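About us

Hello, and thanks for wandering over from the shop pages. I'm Margaux Moulin and I run Plalunura, which teaches people to mend, alter and look after the clothes they already own. We do evening classes, Saturday-ish workshops (the dates slide about a bit, so do check) and a postal mending service for anyone who'd sooner hand the job to us.

I came to sewing sideways. I'd spent years in an office answering emails about office furniture, and one winter I ripped the lining of a coat I loved. The quote to replace it was more than I'd paid for the coat! So I borrowed a machine, made a terrible mess of it, unpicked the lot and had another go. The second attempt held. I still wear it, and the left pocket still sits lower than the right one.
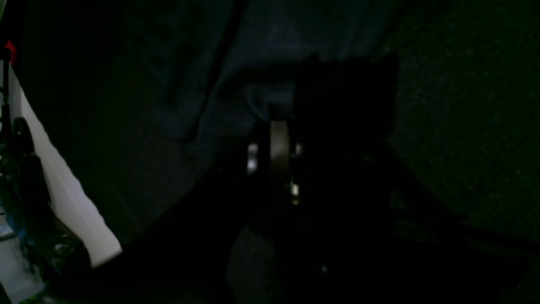

How we got going

The first class was two people at my kitchen table, and one of them was my neighbour Ekrem Tekin, who only wanted his trousers taken up. He now teaches our trouser course, so watch what you sign up for. We moved into the old Mac Suibhne building when the kitchen got silly, and Pui-shan Su joined soon after to look after knitwear. She had been darning for shops up and down the coast and was fed up with driving.

Berkay Taşdemir came along as a student, stayed behind to fix the wonky cutting table and somehow ended up with his own set of keys. He does zips. I can do zips too, but I swear at them and he doesn't, so zips are his. 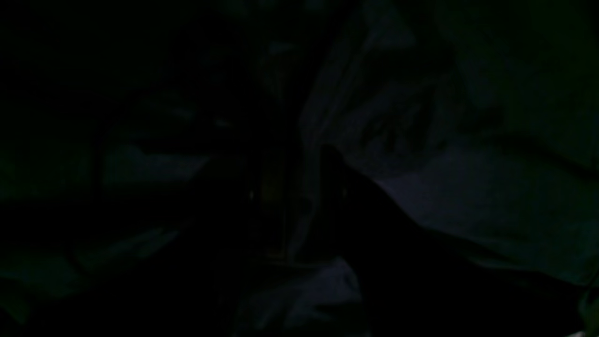

Our beginners' class is called Urell, after the street where I grew up, and it's the one I'd point most people to. You don't need a machine or any experience, and you don't need to iron whatever you bring. Pale cloth that's all soft folds and creases, like the fabric here, is fine by us – we'll press it together on the first evening, and half of you will find out your iron has been on the wrong setting for years. After that we do buttons, hems, small holes and one bigger repair of your own choosing. We keep the groups small and the biscuits plentiful.

What it costs

Prices are on the bookings page, and I try very hard not to put them up. If money is tight, send me a message and we'll sort something out quietly. Thread, needles and patching scraps are included. Please bring your own scissors if you're left-handed, as ours are a sorry bunch.
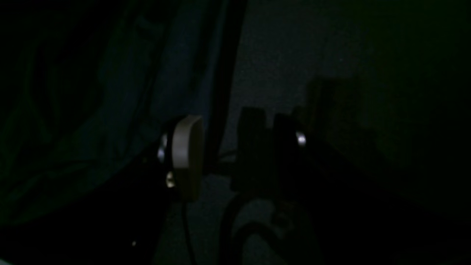 The postal service

Ákos Rácz runs this side of things. You fill in the form, pop your parcel in the post and he writes back with a price before anyone picks up a needle. He's had 1,249 parcels through his hands so far, and he keeps a notebook of the oddest requests, which he won't let me put on the website. Wash things first, please. We can do most cottons, wools and linens, and we're good at the everyday stuff that other places turn away, T-shirts very much included.
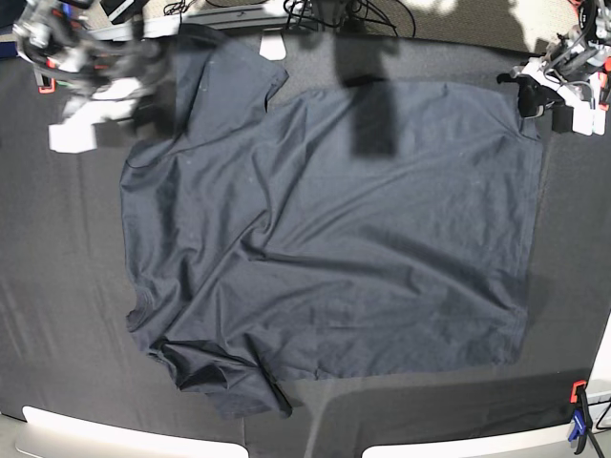 Navy short-sleeved T-shirt, laid out on a dark work surface.

We can take in side seams, shorten sleeves, swap a saggy neckband or patch a hole so that it shows (or so that it mostly doesn't, your choice). What we can't do is leather, wetsuits or wedding dresses. For wedding dresses I send everybody to Flomitport, who have the patience and the enormous tables.

Come and say hello

The door is open on class evenings from half an hour before we start, and there's usually someone about who'll put the kettle on. If you'd like to bring a jumper and ask whether it's past saving, do! Pui-shan likes a challenge. For everything else, use the contact form and I'll get back to you, normally within a couple of days, or a little longer in June when the school costume orders come in.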